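Teaching by hand at Gurow

Most of the working day at the Wendirwood project in Gurow is spent picking things up and putting them down again. Kaja Zariņš and Byung-chul Ok each hold a gripper fitted with a camera, and every session is stored as a demonstration for Ruto, the control software the group has been writing since April.

An earlier version relied on remote control. The operator sat at a desk and drove an arm with a pair of levers, which was slow and gave poor results with anything round. Kalevi Hirvonen, who keeps the records, puts the remote sessions at 27 usable demonstrations a day. With the grippers held directly the figure is 92. 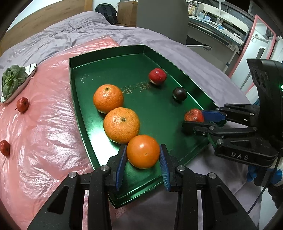 Fruit is a demanding subject. A tangerine gives a little under the pads and an apple hardly at all, so the closing distance has to be learnt for each kind. Two-handed work adds a timing problem: both recordings must share one clock, and a drift of 13 milliseconds is enough for a session to be rejected.

Sessions are held in furnished rooms as well as at the bench. Laimutė Raudsepp, who reviews the recordings, wants soft surfaces and cluttered backgrounds in the set - a policy trained only on a bare table tends to fail elsewhere.

The current set holds 134 hours. Hirvonen expects to discard part of it, mainly early sessions in which the operators moved faster than the arm can follow. Trials on the arm itself resume once the clock fault has been repaired.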